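The Resignation of Mr Geddes

Notice to Members of the Company

The Board of Drummond Hosbridge wishes to inform shareholders that Mr Angus Geddes, Chief Corporate Officer, has left his position with immediate effect. The Board thanks Mr Geddes for his service and wishes him well.

The Board is aware that the price of the ordinary shares fell by 19 per cent in the first hour of trading following the announcement. The Board does not comment on movements in the share price. It observes, however, that the notice issued that morning contained one sentence of explanation, and that this sentence has since been withdrawn.

Shareholders have written to ask what the sentence meant. The sentence read: "Mr Geddes has gone to Lasurska." The Board had understood Lasurska to be a subsidiary. The Company Secretary, Mr Archie Rankin, has searched the register of group companies and finds no entry under that name. He finds a payment of £2,000 to Lasurska in every month since the company was formed, approved on each occasion by the Board, including by those directors who now say they have never heard of it. 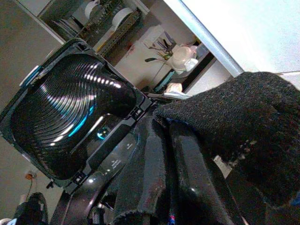
Statement by the Company Secretary

I have been asked to set down what I know of the matter, and I do so in the order in which it came to me.

Mr Geddes called at my office late in the afternoon before the announcement. He had his coat on. He asked whether the minute book was up to date, and I said that it was. He asked whether I had ever read it from the beginning. I said that this was not among my duties, and he agreed that it was not among anyone's.

He then gave me the key to the lower cabinet, signed for it in the key register, and corrected the time against his signature by two minutes. We spoke for a short while about the Wakico acquisition, which he considered to have been dear at the price. He shook my hand. I did not think this unusual until I had gone home, when I remembered that in nineteen years he had never done so.

The lower cabinet held the first minute book of the company. I read it that night. The first meeting was attended by four directors, of whom three are named. The fourth is recorded only as "the member from Lasurska", and it is noted that he took no part in the voting and asked that his seat be kept.

It has been kept. I have checked the papers for every annual meeting. There has always been one more chair at the table than there have been directors, and one more set of papers printed. I have printed them myself, and had always supposed that the spare was for the auditors. The auditors, when I put this to them, said that they bring their own. 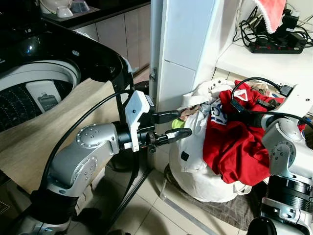 Page last changed: 18 Feb 2026

Further Notice

The Board has considered Mr Rankin's statement and accepts it as a true record, with the exception of the remark concerning Wakico, which is a matter of opinion.

The following steps have been agreed. The monthly payment will continue while advice is taken. The post of Chief Corporate Officer will not be filled for the present, and its duties will pass to Mr Rankin, who has accepted them without an increase in salary. The extra chair will remain where it is.

One letter on the subject has been received at the registered office. It was delivered by hand, and the front desk has no note of who brought it. It is written in Mr Geddes's hand — Mr Rankin is certain of this — and states that the writer is in good health, that the work at Lasurska is much the same as the work at Drummond Hosbridge, and that the member will attend the annual meeting in March in person. It asks that the heating be turned on beforehand.

A shareholder has asked whether the member holds any shares. The Board referred the question to the registrars, who replied that he holds all those not held by anybody else. They were asked to give this as a figure. They said that they would prefer to give it at the meeting.

Shareholders who intend to be present are asked to return the enclosed card in good time, and to leave the seat at the far end of the table free. The share price has since recovered. The Board has not been able to establish who is buying.

By order of the Board
Archie Rankin
Company Secretary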